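Classes > Family History > Handouts > Week 2

Search handouts Enter keyword Go

Reading Old Parish Registers
March – Course Office, Donnelly Hall

Welcome back, everyone! I'm so pleased that so many of you brought your own questions last week, and I promise we'll get to the Isirard census pages in due course. Tonight we stay with the Brurard parish register, which runs to 622 entries and was kept by several clerks, some of them tidy and some (bless them) anything but.

Start with the handwriting. Before you try to read a single surname, copy out the months and the common first names, and you'll soon have a little alphabet for that clerk. Watch for the long s, which looks so much like an f that I once chased a family called Mofs for a whole winter – they were Moss all along.

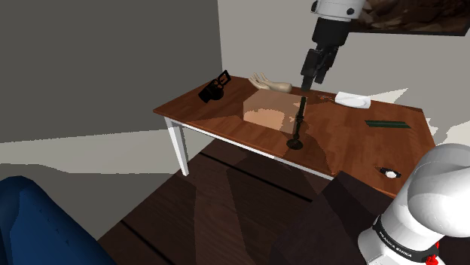
A box and a candlestick on the table.

Now for dates. A baptism is not a birth, and the gap between the two could be days or years. Entry 49 has two sisters baptized together, and the older one was already walking to school. Write down exactly what the register says, and keep your own guesses in a separate column.

For next Thursday, please copy out entry 77 line by line, odd spellings and all, then look for the same couple in the Hudolard marriage index. If you can't find them, try the bride's parish first, and bring along whatever you have, even if it's half a page with question marks all over it.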